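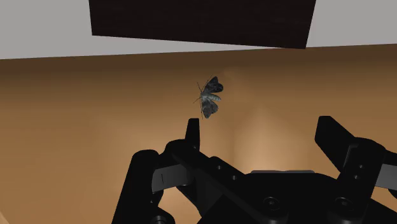
3. Planner and Grasp Selection

Reading time: 6 min

The planner runs entirely in simulation. The test object in this section is a single moth model lying on a brown surface, with a two-fingered gripper reaching up below it. It was chosen from the Grinby object set for its thin legs and antennae, which the earlier segmentation module tended to drop.

Each control cycle does the following:

- reads the wrist view and the joint state
- segments the object and fits an ellipse to the largest region
- proposes grasp poses across the minor axis
- rejects any pose whose finger path meets the surface model
- passes the best remaining pose to the Flisteck controller

In the first version the ellipse was fitted to the full outline. Wings and body were treated as one shape, so the closing direction depended mainly on how far the wings were spread. Caroline Lyimo rewrote the fitting step in December to weight pixels near the thorax and abdomen. The closing direction then stayed stable between cycles.

3.1 Test procedure

We ran 400 trials with the object's position and heading drawn at random. The fingers start open. A trial is stopped if the planner returns no valid pose in 6 consecutive cycles. In 13 trials this limit was reached, all with the object near the far boundary of the surface, where the collision check was too strict.

3.2 Known faults

The depth margin is a fixed value in the configuration file and should be computed from the finger geometry. Log timestamps come from the simulator clock and drift against the planner clock when rendering is slow. Both faults are open in the Trevham tracker.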